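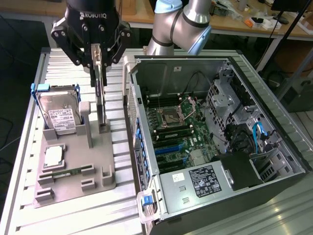 Robotiq gripper over the fixture plate, bracket held vertically. Drive, CPU and RAM module in their places.

Notebook, Drinden cell — February, entry begun 10.40

Purpose of the session: to record hand-guided and remote demonstrations of the desktop assembly task for the Amance series. The tower is laid on its side on the slatted bench, open side up, with the fixture plate to its left. The plate layout is unchanged from the previous entry and should remain so until the series is closed.

The operator for the first block was Nabila Ginting. Hand guiding was used for the approach to the plate and remote control for all movement inside the case. The change from one to the other is to be marked in the log by the operator at the time it is made. Two demonstrations in the block lacked this mark and have been set aside.

Speed under remote control was limited to 40 per cent. At the higher setting the operator tended to overshoot above the socket and correct in small steps, and these corrections are then carried into the learned motion. Slower demonstrations are longer but noticeably cleaner.
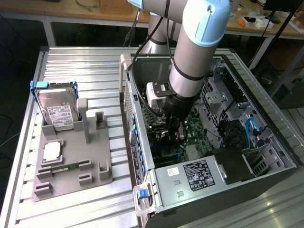

Remote control, inside the case

The approach to the socket area is made from above, with the fingers brought over the board before any descent. The drive cage on the right and the power supply at the near side leave limited room for the wrist, and operators are asked to keep the wrist angle fixed once the arm is below the level of the case wall. Loose cable in the cage is to be checked before each run.

The Osman controller dropped its connection once. The arm held position as intended, and the demonstration was discarded.

Total for the series now stands at 1,063 demonstrations, including those awaiting review. Files have been copied to the Grurnent store under the usual naming.

Outstanding:
Review the two unmarked demonstrations with N. Ginting.
Repeat the RAM module sequence with a second operator.
Confirm the speed limit in the written procedure.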